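Kitik Holds Off on Larger Robot Order, Publishes Its Planning Notes for Two-Arm Wiring Cells

Company will fund a small trial at Dremach through August and says vendor payback claims need a harder look

Kitik, a builder of electrical control cabinets, said today that it will not place the fleet order for two-arm robot cells that it had penciled into next year's equipment plan. The company will pay for three cells at its Dremach site and will decide on more only after the August figures are in.

The original proposal, drawn up with the integrator Van Wijk, called for nine cells across two buildings. It assumed that wire routing, the slow hand job of laying loose wires into slotted duct, could be moved to robots quickly enough to pay back the purchase in 31 months. Kitik's planning group went through the proposal line by line and could not get to that number.

"We have no quarrel with the arms," the group wrote in its summary. "Our quarrel is with a payback figure that begins on the day the crate is opened and counts every hour after that as a working hour." 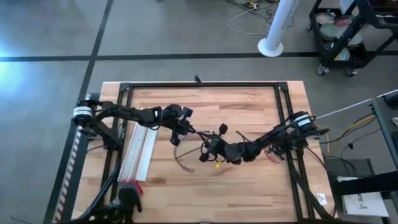 The price of the arms was the easiest part of the quote to check and the least useful. Mounting rails, tables, cable runs, spare fingers, floor space and the hours spent changing over from one duct length to another were either folded into a single line called "site items" or left out. When Kitik priced those separately, the cost of each cell went up enough to push payback well past the date in the proposal.

The group also questioned the labor side. Van Wijk's estimate treated a cell as needing no attention once it had been set up. Kitik's budget now carries staff time for every cell for the full length of the trial, and that time will be charged to the project instead of being buried in general overhead. 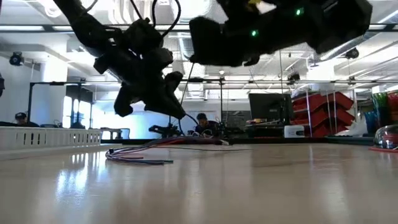
Loose wire is a poor match for a fixed schedule. It bends, springs back and tangles with its neighbors, and a routine that copes with one gauge may not cope with the next. Demonstrations offered to Kitik during the bidding round used a single gauge and a single color, cut to length ahead of time. The company's real orders mix both. Kitik has asked that all future demonstrations use parts pulled from its own stock on the morning of the visit.

A competing bid from Zudel came in lower but tied the price to a five-year software subscription. Kitik turned it down. The company said it does not want to be paying for a program after the machine it runs has been retired.

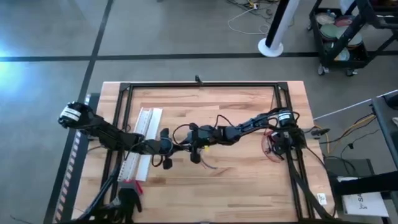
What Kitik Will Ask of Suppliers

The following terms apply to any bid received from now on:

Site items must be listed one by one, with a price for each.

Payback must be worked out from the first accepted part. Delivery and power-up dates do not count.

Changeover time must be stated for at least three duct sizes.

Replacement grippers and cables must be quoted for the full planned life of the cell.

Software fees must be shown by year, along with what still runs if the fees stop.
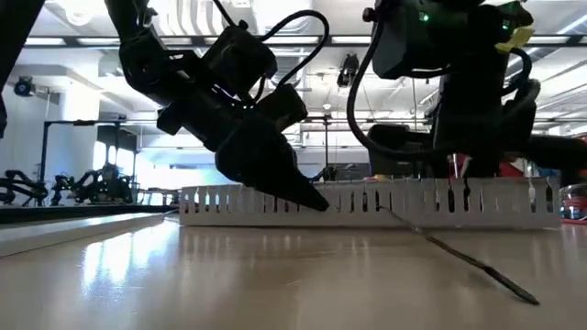

Gripper and slotted cable duct on the work surface.

Money set aside for the remaining six cells will stay in the equipment reserve. Part of it may go to hand tools and better benches for the existing wiring crews, a request that has been passed over in earlier budget rounds and that the planning group now ranks ahead of any further automation.

Van Wijk remains the supplier for the three trial cells under a revised contract, with the last payment held until the acceptance test is signed. Kitik will release the trial results to both bidders, including scrap, stoppages and staff hours. No date has been set for a decision on the rest of the order.

About Kitik

Kitik designs and builds control cabinets for pumping stations, cold stores and small factories. Its Dremach site handles wiring, final assembly and testing.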